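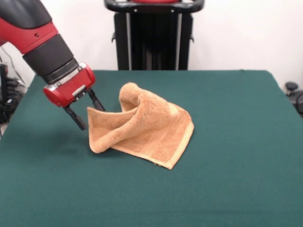

Folasade Jibrin asked under my June review whether the Kendari hand towel still sheds after a few months. It does, a little, mostly in the dryer.

I bought 2 of the tan-orange ones and use them at the bathroom sink. The loops are thick for such a small towel, and the woven border has kept its shape. It takes longer to dry on the hook than the Lutel towel I had before. Folding is the weak point. The terry is stiff enough that a fold stands up in a hump, so a stack of them leans unless you press it down. 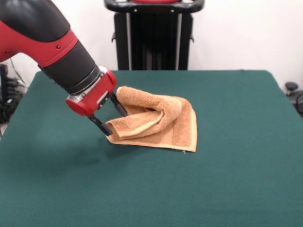
Care and washing

Warm wash, low heat, no softener. I have washed mine roughly 700 times less than the label on the Haruna set claims to allow, so I can't speak to years of use. Color is the same so far. I would buy it again in a larger size.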